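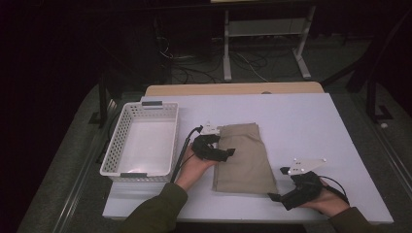 Chapter 7
Hands First, Motors Later

When Janelle Bautista and I started on our laundry folder (we'd named it Mota by then, before it had a single working joint), I wanted to go straight to the motors. I had two of them in a box and I was itching to bolt them to something! Janelle, who has built far more of these than I have, made me put the box back on the shelf.

So for most of October we had a pair of grippers you hold in your own hands, one left and one right, each with a black body, a cable off the back and a white plate with holes in it on top. You stand at the table, you pick up the clothes with the jaws, and you put them in the basket. It sounds like a daft way to spend an evening, and my first go was dreadful. I kept pinching the top layer of a folded bundle and leaving the rest behind.

But I learned more about folding in those evenings than I had from 700 lines of code. Fingers cheat, you see. They slide under things, they feel a hem coming loose, they smooth a crease without asking you. Two stiff jaws can't do any of that, and if you can't manage the job with them yourself, your arm has no chance.

This chapter is the one I'd have liked before I drilled anything. We'll cover:

7.1 Choosing a work surface (ours is a plain white board laid over the table)
7.2 Gripper shape and how wide the jaws should open
7.3 Keeping cables off your wrists
7.4 Picking up one folded item
7.5 Lowering it into a basket without it flopping open
7.6 Writing down what went wrong

You'll need a friend for 7.6, or at least somebody patient with a pencil. Mine was Woo-jin Seok, whose notebook from the Dulville workshop I've borrowed from heavily.

7.1 Choosing a work surface

Start with the height. Stand at your table with a gripper in each hand and let your elbows hang. If your shoulders creep up, the table is too tall, and after 20 pick-ups you'll know all about it.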